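Morelli Round Step Stool, Blue: Six Months In and I Bought a Second One

I never thought I would have this much to say about a plastic stool, but I love this thing and I've been telling people about it since September, so it may as well go in writing.
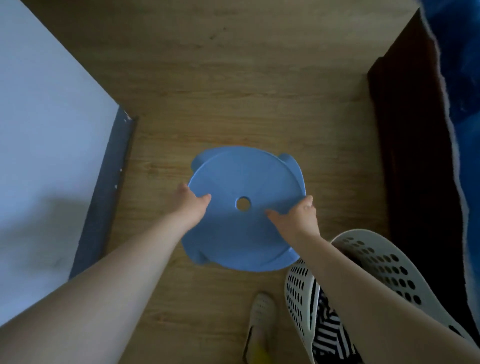

Merja Aaltonen wrote to me after I mentioned it in my last post and said she wouldn't trust a plastic stool for anything except holding a plant, and that hers had split right across the seat after one summer on the porch. Fair enough! I've had one split too (a square one, from the discount place in Gestonville, and I was standing on it). So I'll start with sturdiness.

I'm not a small person and I step up on this stool every day to get at the top shelf of the closet. It doesn't creak and it doesn't bow in the middle in any way I can feel. The label said it holds 300 pounds. I haven't tested that and don't plan to, but my brother-in-law sat on it through an entire Tuesday night card game and got up without a complaint, and he complains about chairs as a hobby. I can't speak to years of sun, Merja, because mine lives indoors. I'd keep it off the porch.

The feet are what sold me. There are four of them, short and rounded, the same blue as the rest, and they stick out a little around the edge so the thing sits wide and low. You really have to lean to tip it. I've got the wood-look floor all through the bedroom and hall, with a fair number of scuffs on it from before we moved in, and I was worried about adding to them. So far I haven't found a new mark I could pin on the stool. I do flip it over every couple of weeks and wipe the feet with a damp rag, as grit gets stuck on there and that's what scratches. If your floor is nicer than mine you might want to put felt dots on. They stuck fine on my second one.

It also has a small round hole in the middle of the seat. My old stool didn't have one and I thought it was just for looks, but I use it constantly. You can hook a finger through and carry the stool with one hand while you've got a load of towels on the other hip. It also means that when you rinse the stool in the tub the water runs out and doesn't pool. Cleaning takes maybe a minute with dish soap. The underside has faint ribs fanning out from the center, very shallow, so there are no deep pockets for dust and hair to pack into. My old one was like a honeycomb underneath and I ended up going after it with a toothbrush, which I do not miss.

What do I use it for? Everything! It's my laundry stool more than anything. I sit on it in the bedroom with the basket next to me and sort and fold straight onto the bed, and it's low enough that I'm not bending over to reach the bottom of the basket. My back noticed the difference that first week. It's good for tying shoes, for painting baseboards, for sitting beside the tub when the grandkids are in it. My neighbor borrowed it to regrout her shower and I had to go over there and ask for it back.

Now for the things I'd change. The top is smooth, and in socks it's slippery. I take my socks off or put shoes on before I step up, and if you're buying it for a child or for an older parent I'd add some of that grippy bathtub tape. The lip on the rim is nice to hold on to, but it does press into the backs of your legs after a long sit, so for anything over half an hour I throw a folded towel on top. And it doesn't nest very well. I have two now and they stack, sort of, with a wobble. I keep one in the closet and one under the bathroom sink so it's no big deal for me, but if you wanted six for a playroom you'd have a tower on your hands.

I did look at the Pranalum folding one before buying the second. It's taller and it folds flat, which is great if you're short on space, but it pinched my finger in the store and I put it right back. The Eten was pretty but cost twice as much and felt lighter in the hand.

For the money I'd get the Morelli again, and I did. The blue is a soft sky color, very pleasant, and hasn't faded that I can tell. I hear there's a green one too. If anybody has seen it in person, let me know if it's more of a mint or more of a lime, my sister wants one for her laundry room and she's picky about greens.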